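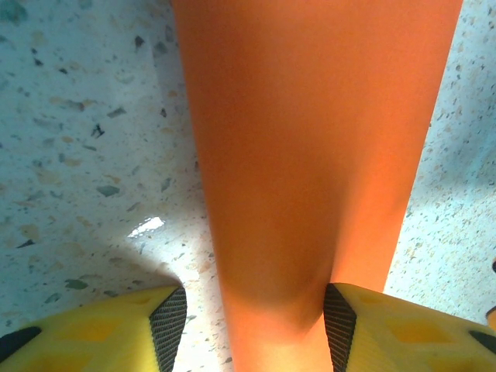

The orange one, over the terrazzo

Home | Reviews | Kitchen | Garden | About

Jul 27, 2019
By Gertraud Stöckli
Print this page | E-mail to a friend

I've had the Clarard vase for seven months now and people keep asking me about it, so fine, let's do this properly!

First, the color. It's orange. Really orange, the kind you notice from the hallway, and with the light on it the thing practically glows (on the shady side it goes a bit brownish, and I like that too). The finish is smooth and matte with no writing on it, so you won't have a logo staring at you over breakfast. I'd been looking at the gray one from Pfister and I'm so glad I didn't get it.

The shape is wide at one end and narrows down nicely toward the other. Looks great, but it does mean a skinny bunch of tulips flops all over the place. You need a big messy armful, or branches. I put dried hydrangeas in mine last November, the week it arrived, and they stayed until spring — okay, until my sister made me throw them out.

Cleaning is my one real gripe. My hand gets stuck before it reaches the narrow part, so I use a bottle brush and a squirt of dish soap and leave it to soak while I have my coffee. Matte also shows fingerprints if you've been cooking. A damp cloth takes care of it.

It has been knocked over on our terrazzo twice and came up without a chip, though I wouldn't make a habit of it.

Four stars out of five from me. I'd love a smaller one for the bathroom shelf, if Clarard ever gets that far.

Previous review | Next review | Back to top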